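Weekend Kitchen Host, Plenmont Community Table

We're looking for a friendly, patient person to join us as a weekend kitchen host, starting in June. If you love feeding people and don't mind a bit of noise (there is always noise!), we'd be so happy to hear from you.

Plenmont began as a soup night in Estrella Orozco's garage and has grown, slowly and with plenty of burnt onions along the way, into a real neighborhood dining room. Last year we served 1,241 meals, and we'd love to serve more this year with an extra pair of hands.
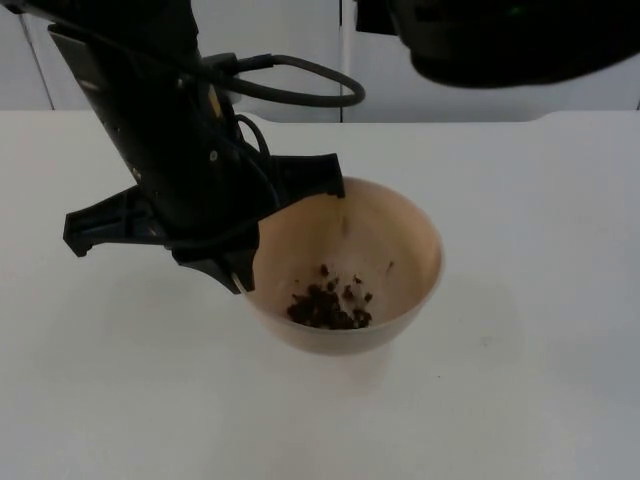
A round beige bowl on a white tabletop.

You'd work two shifts each weekend, four hours apiece, alongside our cook, Roel Desmet. Your time would go to welcoming guests, setting out dishes, keeping an eye on the soup and helping with cleanup at the end. We also hope you'll sit down and eat with everybody, as most of our hosts say that's the best part of the day.

You don't need restaurant experience, and we'll pay for your food safety class. Some Spanish is a big plus, and you should be comfortable on your feet and able to lift a full stockpot with a partner.

To apply, send a short note about yourself and a meal you remember fondly to Tonantzin Rosales at the Plenmont front desk by 4/28/24. Handwritten is fine, and so are long letters!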